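Packing bench going over to arms, what happens to the people?
Forum: Small Workshops > Staff and Daily Running

kettle_row
I work at a small place in Clustwood, we make up craft and party boxes for schools. There are 31 of us. Since July we have two-arm cells for part of the handwork, sorting of small items and now also folding of paper. Before this, everything was done by hand at the long benches.
My question is not technical. I would like to know what other people saw in their own workplace after the first months. With us no one lost the job, but the work has become different and not everybody likes it.

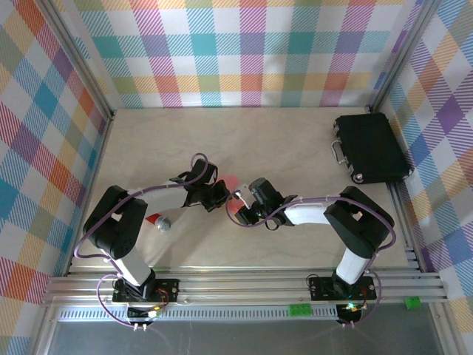

The first change I noticed was the talking. At the long bench we were sitting six together and the day went quickly. Now one person looks after two cells and mostly stands alone. My older colleague asked to go back to hand packing after three weeks, and they let her.

dovetail44
Same story in our place, but I would not blame the machines for it. Who decided that one person stands alone? A manager decided it. We put the cells facing each other and the two minders can chat all day if they want.

pm_nogueira
Nogueira site here, nights. I disagree a bit with dovetail. You can put the cells how you like, you still have to watch them, and watching is more tiring than doing. I was packing for years and never had a headache from it. Now I have one by 4 am.

kettle_row
Yes, the watching. This I did not expect also. When I fold by hand I don't think. When the arm folds I think all the time, will it take the sheet properly or not.

On paper the target for my bench went from 471 boxes a week to 503, so it is not a big jump. The managers are pleased. I am not sure what I am.

hobnail
With respect, 32 more boxes a week is nothing. What did they pay for these cells? I bet a few extra hours for the part-timers would have done it cheaper. We had a salesman from Druma in and sent him home again.

kettle_row
I don't know the price, they did not tell us. But I must be fair: my wrists are better. I had pain in the right one for two winters, and folding was the worst for it. So for me it is not nothing.

dovetail44
That is worth more than the boxes. Did you get any training, or just a sheet on the wall?

kettle_row
Two afternoons of training and then a list, which we changed ourselves later. I write the list here as it is now, perhaps it is useful for somebody. Please say if you do it differently.

1. Start of shift: the minder checks the work surface and the cables, then signs the book.
2. The minder changes place with a hand packer every two hours. We asked for this and got it after some weeks of discussion.
3. Nobody is blamed for pressing stop. If you are in doubt, press it.
4. Pieces the cell could not finish go in the grey tray and are done by hand before lunch, not at the end of the day.
5. Paper work: the pink sheets are folded in the cell, one at a time. If a crease is not good, the minder stops the cell and takes the sheet out.
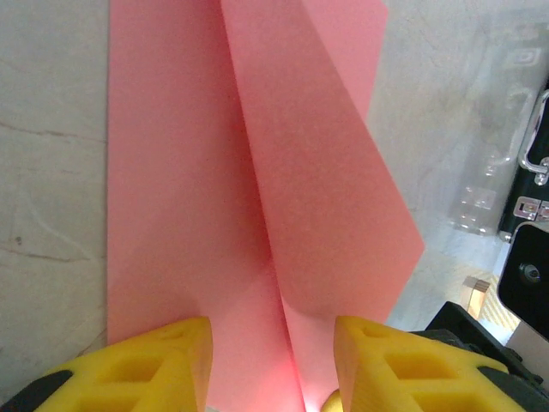

6. Every Friday-type problem (I mean the ones that come again and again) is written in the book, with the name of the item, so that the office can see it.
7. New people work at the hand bench first, at least one month, before they mind a cell.

pm_nogueira
Number 2 is the one I will take to my supervisor. We do the full shift without changing.

hobnail
Number 7 I like. Our Zedstead branch put new starters straight on the machine and they couldn't tell a bad fold from a good one. Still say you could have done it with part-timers.

dovetail44
kettle, did the pay change for the minders? It did with us, a small step up, and then the hand packers were annoyed.

kettle_row
Not yet. They say it will be looked at when we have had the cells for a year. I will write here again when I know it.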